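Do People Read the Date? Expiration Labels in Vidville Kitchens
Vira Moroz
Consumer Studies project, final report

Why I picked this

My grandmother throws out yogurt the minute the date passes. My roommate will eat anything that doesn't have fur on it. They had a real argument over a tub of sour cream in April, and I stood there with the fridge door open thinking, okay, that's my project!

What I wanted to know was pretty simple. Do people look at the dates on the stuff they buy, do they understand them, and does it change what they throw away?

What I did

I talked to 34 households in Vidville, mostly in the apartment blocks on Wysocka Street and a few up the hill (my aunt's neighbors, thank you all for the cookies). Each visit had two parts. First I asked questions at the kitchen table. Then, if they were okay with it, we went through one shelf together, either in the fridge or under the sink. I let people choose which one, and I kind of regret that, as you'll see later.

I also spent an afternoon at the Redavico supermarket writing down where the date was printed on different kinds of packages. The manager was nice about it but did ask me twice if I was from a competitor.

Finding the date at all

I really didn't expect this to be a thing, but it ended up being my favorite part. Before I asked anybody what a date meant, I handed them a package and asked them to find it. Milk was easy. Canned fish was awful. Bottles were all over the place: on the shoulder, on the bottom, pressed into the plastic with no ink, or in tiny print up by the cap where your hand goes when you pick it up. One man turned a bottle of dish soap over and over and finally said it didn't have one. It did, under the fold of the label.

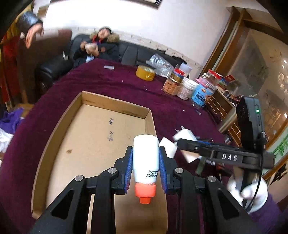
Small black date print near the cap of a white bottle.

Only 6 households told me they ever check dates on things that aren't food. Most people seemed surprised that shampoo or sunscreen would have one. A woman on Wysocka Street went and got her sunscreen while I was still talking, looked at it, and put it straight in the trash.

What people think the words mean

"Use by" and "best before" got mixed up constantly. Lots of people told me they were the same thing said two ways. I had to explain the difference so often that I started worrying I was messing up my own interviews, so after the first week I saved the explanation for the very end. The early answers and the later ones aren't totally comparable because of that.

My roommate was right about the sour cream being fine, by the way. My grandmother does not accept this.

Problems

The shelf choice was a mistake. Nearly everyone picked the fridge, so my notes on cleaning products and toiletries are thin. I'd also planned to weigh what got thrown out, but my kitchen scale stops at 500 grams and the first family handed me a whole pumpkin.

If I did it again

I'd pick the shelf myself, go back to the same homes 2 months later, and take a magnifying glass. I'd also like to try Cludadov, where the stores are smaller and more food is sold loose with no label at all. My cousin lives there and has already said I can sleep on her couch.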